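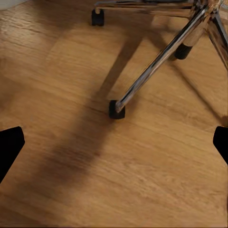
4. Listening to the people upstairs

4.1 How I ended up asking about chairs

I went to Tanorcombe to study arguments. My plan was to collect stories about neighbors falling out - over parking, bins, dogs, the usual - and to look at how people tell those stories to a stranger with a notebook. I had 18 households lined up in the Tomel building, and a list of questions I was rather proud of. The list lasted through the first interview and part of the second. By then I'd asked about parking and gotten a shrug, asked about dogs and gotten a nice story about a dog, and when I put my pen down the woman I was talking to looked up at her ceiling and said, "He's home."

I hadn't heard a thing. She had heard a chair.

So this section is about what people hear from the apartment above them and what they make of it. I've left the parking material for Section 5, where it takes up less room than I once thought it would.

A word on the building first. Tomel went up as offices and was turned into apartments later, and the conversion shows in odd ways. The windows are huge, the hallways are wide enough for a parade, and the floors between apartments let through a good deal more than anybody would like. Voices don't carry much. Music carries as a kind of thump. What comes through best is contact: heels, dropped things, a drawer pushed shut with a hip, furniture being moved a little and then moved back. The house rules, written by the management company, Hoekstra, have a paragraph on quiet hours that talks about parties and power tools. Chairs, feet and drawers don't come into it, and those were what people wanted to talk about with me.

4.2 Reading a household by ear

Nearly everyone I interviewed could give me a timetable for the people upstairs. They knew when the alarm went off and whether it was obeyed. They knew which evenings were late ones. A man on the second floor told me his upstairs neighbor had started a new job, and when I asked how he knew, he said the shower had moved. They'd never spoken. He had it right, too, as I found out when I got up to her apartment the following week (I didn't tell her how I'd come by the question).

I've been calling this reading by ear, and I want to be careful with it, since it's easy to make it sound creepier than it was. People didn't press glasses to the ceiling. Most of them would have paid good money to hear less. But the sounds came in anyway, day after day, and you can't help putting them in order. You end up with a sort of rough sketch of someone, all edges and no face.

The sketch was often wrong in funny ways. Small children were regularly heard as large men. One couple was convinced the apartment above them held a home gym, and had a long and detailed theory about the equipment. What was up there was a retired bookkeeper and a heavy sewing table on which she made curtains for half the street. The thuds were the iron going down. When I interviewed her, she brought up the couple below before I did, and said she was glad they were so easygoing about noise. They had written two letters to Hoekstra. Neither had been passed on.

4.3 Chairs, and why they matter so much

Of all the sounds, the chair was the one that carried the most meaning. Footsteps got talked about too, of course, but footsteps were mostly forgiven. "People have to walk" came up again and again, nearly word for word, and it worked as a full stop. A chair being dragged was different. My interviewees thought of it as something a person could choose not to do. You could lift it. You could put felt under it. You could buy a rug, for heaven's sake. Since it could be avoided, each scrape got heard as a small decision, and people took those decisions personally.

It helps to remember how little of a chair is in play here. The seat and back can be as soft and quiet as you please, and the person below is living with the part that touches the boards. In Figure 1 that part is a black rubber foot at the end of a chrome leg, resting on a wooden floor. Ask the owner of a chair to describe it and you'll hear about the color, the comfort, where it came from and what it cost. I asked. Hardly anyone got as far down as the feet unless they'd had a complaint, and then they started with the feet and worked up.

Ilse Martens was my best guide to this, because she had been on both sides. She lived on a lower floor for years and then moved two stories up in the same building. Downstairs, she'd kept a grudge against a chair. She could do an impression of it, a rising groan with a bump at the end, and she did it for me at her kitchen table with real skill. After the move she bought felt pads the very first day and stuck them on everything, including a plant stand that never moved. "And then," she told me, "I stopped. They fell off, and I thought, well, how loud can it be?" She laughed at herself as she said it. A bit later she got up to put the kettle on, and she lifted her chair.

I noticed a lot of lifting, once I knew to watch for it. People lifted chairs while telling me they never gave the neighbors a thought. It's the kind of thing I'd have missed completely with a survey, and it's my main argument for having gone there in person and drunk all that coffee.

4.4 The knock, the note and the rug

What do people do about it? Mostly nothing, for a very long time. Then something, and usually too much of it. There was a fairly steady order to the steps, and I'll go through it quickly.

First comes what I call the answering noise. You hear a scrape and you close a cupboard a little harder than you need to. The person doing it knows exactly what it means. As far as I can tell the person upstairs never does. I didn't find a single case in which an answering noise was understood, and a few people upstairs had in turn been building their own sketch of an angry cupboard-slammer below.

Next is the note. Notes in Tomel went under the door, and they were almost painfully polite. Jozef Stevens let me see one he had kept from December. It opened with holiday greetings, took a good long paragraph to say how much the writer enjoyed the building, and got to the chair in the second-to-last line, with "perhaps" in it twice. He had read it as a Christmas card. He'd even written one back! The writer took this as a brush-off and didn't speak to him at the mailboxes for weeks, and Stevens had no idea why until the two of them got stuck in the lobby together during a rainstorm and had it out.

The last step, where there is one, is the gift. This surprised me more than anything else in the interviews. In several of the disputes that got settled, somebody bought something for somebody else's floor. One family pooled money for the neighbor's rug, a long runner from Danetti, the shop on the corner, and went upstairs together to hand it over. I asked the neighbor whether he'd been insulted. He said he had been for a day or so, and then it was a nice rug. He vacuums it on Saturday mornings, which they can hear.

4.5 What I don't know

I should be honest about the holes in this. Everyone I talked to had stayed in the building. People who moved out over noise weren't there to be interviewed, and my guess is that their stories end differently from the one with the rug. I also visited mostly in the afternoon, when the building is at its calmest, so I heard very little of what I was told about. I never measured sound levels. A colleague offered to lend me a meter and I turned it down, and I've gone back and forth about that choice ever since. A number might have told me how loud Ilse Martens's old enemy was. It wouldn't have told me why she could still do the impression.

There's also the matter of me. I live in an apartment, on a top floor, and I went into this project thinking of myself as a quiet person. I have since bought felt pads. I mention it because readers should know which way my sympathies were drifting while I coded the interviews, and because the drift shows, I think, in how much space I've given the people underneath. Section 5 tries to even that out a little, starting with the parking.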